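The Handover Inventory

The lease on the Wellar unit ended at 3 p.m. The checklist required the floor to be clean, the walls to be free of fixings, and all remaining property to be entered on a schedule signed by both parties. Simão Abreu had the schedule. It ran to 9 pages, most of them blank.

Gonçalo Magalhães had drawn it up in February, when the two of them still agreed on the meaning of the word "remaining." It had four columns: item, condition, owner, disposition. Under disposition there were only two permitted entries, K for keep and R for release. Gonçalo had wanted a third, for disputed. Simão had said a third column entry would fill the whole page, and it was left out.

They began at the door and worked clockwise.

Door closer, working, landlord, R. Coat hooks, one bent, Prinier, R. Prinier was the name of the company, and would be until the end of the week.

"The hooks are mine," Gonçalo said.

"Do you have a receipt?"

"For hooks?"

Simão wrote R and moved on.

The deposit was 3,120, held by Belkadi, the letting agent. It would be returned in full if the unit passed, and split evenly. Simão had worked out the deductions for a failed inspection. A drilled hole in the brick was charged per hole. A stained floor was charged per square yard. He had read the floor clause twice and vacuumed accordingly, then vacuumed again over the places where the desks had stood, where the gray had kept a better shine.

At the brick wall they slowed down. Gonçalo had put the shelving there in the first week, against Simão's drawing, which had it beside the office door. He had leveled it with folded card under one foot. Simão had objected to the card. He had said a shelf should stand level on its own feet or be moved to a floor that allowed it. The card was still there, and the shelf was still level.

"Shelving, white, metal," Simão read aloud. "Condition?"

"Good."

"Owner?"

Gonçalo picked up a small part from the shelf and turned it over. It was a bracket from the first Selier order, one of the batch they had returned for having the slot cut on the wrong side. He had kept one back.

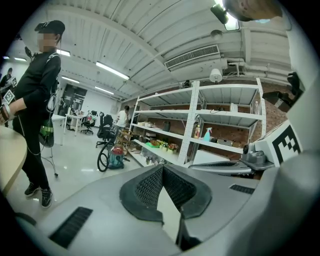

"Put Prinier," he said.

"Prinier can't own anything after Friday."

"Then put both of us."

The owner column was narrow. Simão wrote both sets of initials in it, one above the other, and had to make them small. Disposition was harder. Two people could not keep one shelving unit in two apartments, and the form did not allow for halves. He checked the notes at the foot of the page. Gonçalo had typed them himself. Note 3 said that any item not marked by the time of handover would be treated as released.

"What about the bracket?" Simão asked.

"It's scrap."

"It needs a line."

"Bracket, steel. Slot on the wrong side. Owner, Selier, technically."

"They refused the return."

"Then it's ours as well."

Simão entered it below the shelving. Condition, defective. Owner, the two sets of initials again, smaller than before. He held the pen over the last column while Gonçalo put the bracket in his pocket, and then he wrote K.

He left the line for the shelving open and turned the page. The next item was the lamp.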